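Writing House Rules for a Hand-Held Gripper
Project report, Trundham group
3/14/26

Where the idea came from

When we started in November we had a much grander plan, which was to teach a small arm to lay a breakfast table from start to finish. Our supervisor let us talk ourselves out of it over a couple of very long meetings (with biscuits, for which we're grateful), and what we were left with was the part we had all been grumbling about anyway. Every one of us was collecting demonstrations in a slightly different way. One person tidied the table between takes and another didn't, one moved the plate and forgot to write it down, and when we put everything together in a folder we couldn't say which recordings belonged with which.

So this report is about rules. It sets out the good practice we wrote for ourselves, which we ended up calling the Kivi sheet after the name of our shared folder, and how it fared when we went back through our recordings with it in hand.

What we had to work with

We used a hand-held gripper with a camera on it and a square marker on each finger. You carry it about and do the job yourself, and the camera keeps a record from the gripper's point of view. It is a lovely thing to use once your wrist gets used to it, although your first few goes will be wobbly! The recordings were sorted with Dratex, a little labelling program that an earlier year had left behind with very good notes, and we'd like to say thank you to whoever wrote them.

We read what we could find on safety for machines that share a space with people, and a fair amount of it didn't fit us, as there is no motor swinging about in a demonstration made by hand. The parts on keeping records and on marking out the working area were far more useful, and we borrowed their general spirit and put it into plainer words.

The rules, as they stand in version 2

The sheet has to fit on one side of paper, because our first version ran over the page and people only read the front. We have kept the wording as it is pinned up.

1. Clear the middle of the table first. Appliances go along the side, and what you are going to handle goes where you can reach it without leaning over anything else.

2. Both finger markers must be in view before you begin. If one is covered by a sleeve or a cable, stop and sort it out. We lost a whole afternoon to a cuff.

3. Write down every object on the table, including the ones you don't mean to touch. A toaster at the side is still part of the recording, and so is a bottle at the back.

4. Keep small loose food such as beans and grains in a divided tray, one kind to a compartment, and keep the tray away from the table edge.

5. Hold the tool you are using so that its tip can be seen from the camera for as long as possible. With a spatula this means coming towards the plate from the front, with the gripper low. Some of the plate will be hidden behind the gripper when you do this, and that is allowed, as long as the rest of it can be seen. 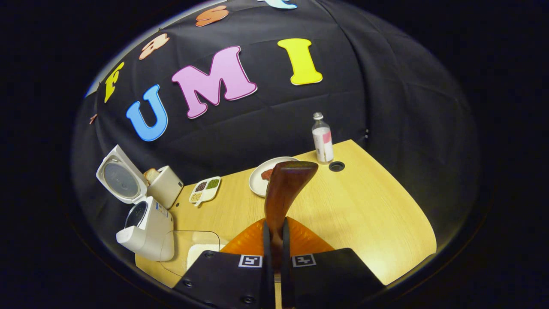

6. Don't change the backdrop partway through a set. Plain black cloth is a good choice, and letters or other decorations may stay up provided they stay where they are.

7. If anything is dropped, spilled or nudged, finish the take, mark it and keep it. Don't delete it on the spot, however embarrassing it is.

8. Take a rest after every 10 takes. Tired hands make jerky recordings, and people get short with one another.

How the rules did

We had hoped for 1000 takes by the end of the project and we finished with 514, which is a good deal fewer but, we think, a fair number for a group with lectures to go to. Going back over them against the sheet took much longer than we had planned. Rule 3 was broken most often, nearly always by leaving out things at the edges of the table, and we've since put a blank list next to the keyboard so that it gets filled in without anyone having to remember. Rule 7 caused the liveliest argument. Half of us felt that spoiled takes were clutter, and the other half wanted them for studying mistakes, so for now they are kept in a folder of their own.

What we would change

We'd write the sheet before the first recording, even if it were a bad one. We would also ask a person from outside the group to try it, as several of our words ("take" and "set" especially) made perfect sense to us and puzzled the team on the Nendico project when they borrowed a copy. A short list of meanings on the back is planned for version 3, and they have kindly offered to check it.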